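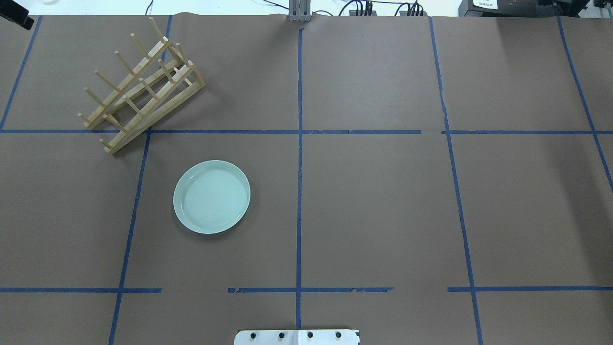 Right, the long version of why our plate-racking runs went wrong all through June, as a few of you asked and I never could keep a thing short. We had a fault that came and went for weeks and made me doubt my own eyes. The job sounds so simple – pick up a plate, stand it in the rack. Ours is a pale green one lying flat on brown paper, with a wooden rack a little way up from it, set at an angle across the blue tape lines. You'd think that would be kind to a robot. Well!

2/ The trouble was the grip. Out of 482 tries we logged 25 where the gripper let go early, always on the way up and never in the same place twice. Two plates chipped, one went clean over the side, and I have swept up more glaze than I care to remember.

3/ First I blamed the Jitaru controller (sorry, Jitaru). I slowed every move down, and then slowed it again, and we still got drops. Then I blamed the fingertips and swapped both pads. We had one lovely clean afternoon and I went home very pleased with myself. Next morning, 9 o'clock, crash.

Search posts
Search

4/ So I sat down with a pot of tea and the logs from Trustana, and there it was at last. Before every drop the grip signal vanished for 200 milliseconds, and our own code read the silence as "open". A gap in the signal should mean hold still and shout for help! 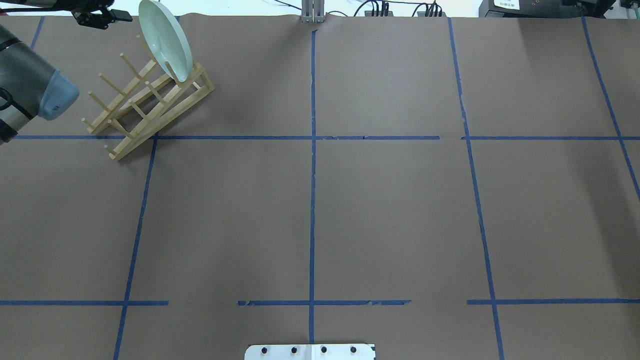
5/ The gap itself came from a tired connector on the gripper cable, which lost contact when the wrist turned past a certain point. A new cable from Damulent cost us very little. The code took longer, and I'm glad we did both, as cables will always wear out sooner or later.

6/ We've also gone back to the old Estton rule of no hands over the table until the arm is fully stopped. I'd got slack about that, reaching in to straighten a plate between runs, and I'm rather ashamed of it. Will post the changed code once I've tidied up my comments, some of which are quite rude.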